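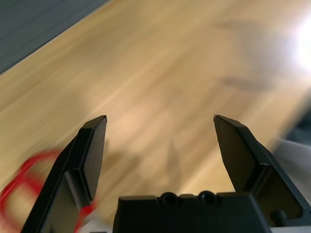

Aliki Vasilakis says a bench should be cleared every night before supper, and that if you leave it until the weekend you will leave it until May. She told me this on the phone last night after I had complained for most of the call about not being able to find the awl. I wrote it down because she is usually right about work and I am usually behind on it.

Thursday, and a gray one. Up at six. Toast, coffee, the last of the Margaritis jam. I had meant to start on the Stondthorpe chairs but there was no point until things had a place to go back to, so I gave the day to the tool wall.

The trouble started when I brought everything over from the old shop at Vindstead. I hung the pegboard the first weekend and then put things on it in whatever order they came out of the boxes. Since then I have been walking back and forth for the pliers and putting them down wherever I was standing. I also have too many hooks and most of them are the wrong length. The long ones stick out and catch my sleeve.

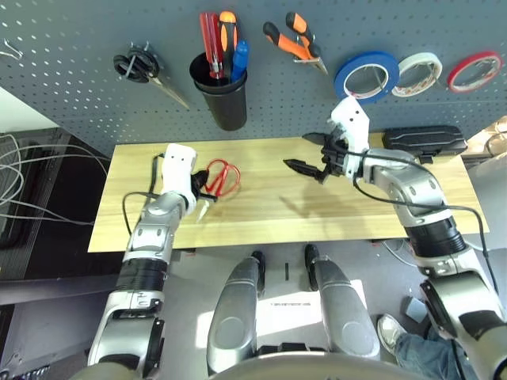
I spent the first hour on what I use and how often. Screwdrivers come first, then pliers, then tape, then scissors. I own two pairs of scissors that matter. The black-handled ones hang on the board, handles up, and those are for cloth and webbing only. The red-handled ones are for paper, tape and anything gummy, and they live on the table because that is where they end up anyway. I have tried giving them a hook and they never stay on it. I did wipe both pairs with a little oil and tighten the screws.

Iraklis Raptis came by at 11 to return the clamps. He stayed for coffee and told me about the trouble with the Zodmont order, which is now 18 days late with no word from the office. It is 39 yards of webbing and I need around half of it for the chairs. He thinks I should cancel and buy it in town. I said I would give them until Monday. He also took a look at the bench and said the left back leg wants a shim. He was right. I folded a piece of card under it for now.

Swept after he left, then rubbed the top down with a dry cloth.

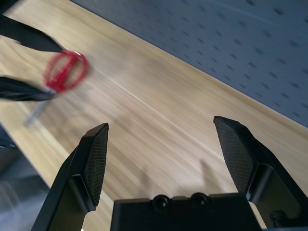 The tabletop, grain in long streaks.

I keep thinking about whether to put another coat of oil on it. The one I gave it before Christmas has held up, but glue is harder to scrape off than it used to be. It can wait until I can leave a window open overnight.

Lunch was soup, standing up. Then the tape. I threw out all the rolls that had gone hard or had an inch left on them, which filled a shoebox.

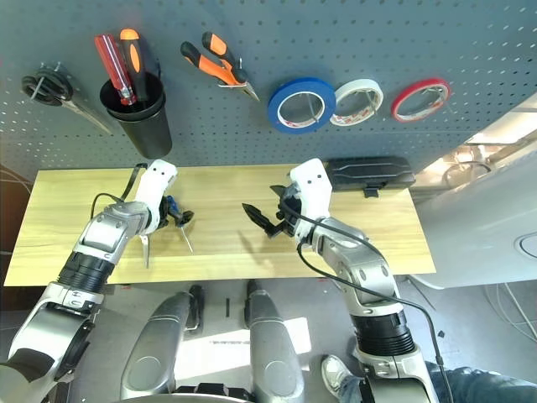

I have decided to keep tape by color and stop buying kinds I don't need. For years I had a drawer of it and could never find the end of any roll. Blue, then white, then red on the board is enough. Blue is for marking and for holding things while glue sets, white for labels, and red goes on anything that isn't to be touched. The pliers can stay next to the blue, where my hand goes for them. I may still move the cup with the screwdrivers a little lower, as I have to reach for it when I am sitting.

Found the awl at four o'clock. It was in my coat.

Called Aliki back after supper to tell her the wall was done. She asked about the drawers. I said I hadn't opened the drawers.

Tomorrow: first two chairs, old webbing off, save the tacks if they are any good. Ring Zodmont before nine. Buy jam.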